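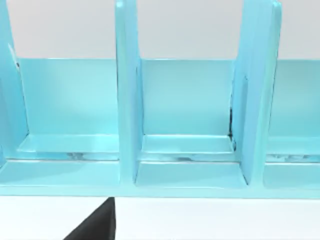 Setting up the shelf task in Flaltelero

Flaltelero is the simulation kit from Urlow for practicing pick-and-place with two arms. In this page I show how I prepare the shelf task, which is number 5 in the task menu. You need the Basden scene pack, and 374 MB of free space for it.

Step 1. Open the scene pack and load the shelf and the small block. Keep the table white, the default color, so shadows are easy to see.

Step 2. Set the seed. I use 2,381, and Rekha Sastry used the same one in her notes, so you can compare your run with hers.

Step 3. Choose the right arm as active and leave the left one parked. Open the gripper fully before you move down.

Step 4. Bring the gripper over the block and stop there. Check it from 2 cameras - from only one view it is easy to judge the distance wrong.

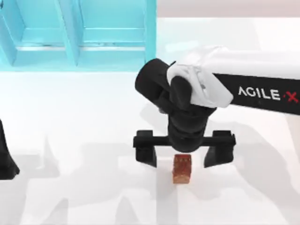 Gripper open above the block, shelf behind.

Step 5. Lower the arm slowly and close the fingers. If the block tips over, press Reset and go back to step 3.

The wrist camera settings are on a separate page, which I hope to finish in April.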